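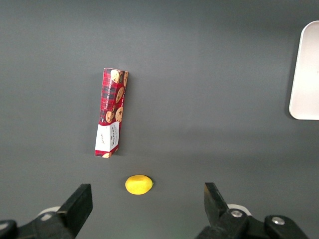 A box of chocolate chip shortbread and a lemon on the table at Ferkska's packing site in Usville, seen from the gripper end of one of the robot arms.

Anastasia Economou had been packing grocery orders by hand for five years when the first arm was bolted down beside her bench. She was told about it in December, at the end of a shift, in a meeting that lasted less time than it took to find everyone a chair.

"They said no one was losing their job," she says. "You hear that and you think, fine, but what is my job going to be?"

Ferkska packs small mixed orders for shops and offices. The site at Usville employs 50 people and now has 2 arms, both on the line that handles loose items. Economou works that line from 6 a.m. She used to take each item off the table and place it in a tray herself. Now she sets out what the arm will pick, watches it work, and steps in when it gets something wrong.

Boxes were the easy part, she says. A carton has flat sides, and the fingers can close on it squarely. Fruit took longer. "A lemon rolls. If the finger touches it on one side before the other, it's off across the table. And if you tell the machine to squeeze harder, then you have a different problem."

The settings for fruit were changed several times over the winter. Much of that work came from notes the packers kept on a clipboard, with the item, the way it was lying and what the arm did. Economou wrote many of them. She had no training in it and did not ask for any extra pay at first. She does get a higher rate now, after the packers raised it with management.

Vasiliki Makris runs the shift. She says the company made a mistake early on by setting the same hourly target for the arm line as for the hand benches. "The arms were slower. Everyone could see they were slower. But the number on the board was the same, so people were reaching in and packing around the machine to make it up." The target was dropped in the second month and a rule came in that hands stay off the table while an arm is moving.

On the best shift so far, the line got through 2251 items. Makris keeps that figure pinned up in the office, though she says an average shift is well under it and she would like the average to come up before anyone talks about a third arm.

For Economou the biggest change is physical. Her shoulder used to ache by lunch and now mostly doesn't. What she misses is the talk. The hand benches face each other, and the arm line has her standing alone on one side of a table. "You can go two hours without saying a word to anyone," she says. "Before, I knew everything about everybody."

Makris has started rotating people between the arm line and the benches so that each packer spends half a shift on each. Some asked to stay where they were — two of the older packers prefer the benches and have been left there.

Ferkska plans to put arms into its Urnach site next, on a line run with the contractor Gasser. Economou has been asked to go over for a week and show the packers how the notes are kept. She has said yes, as long as they pay for the train.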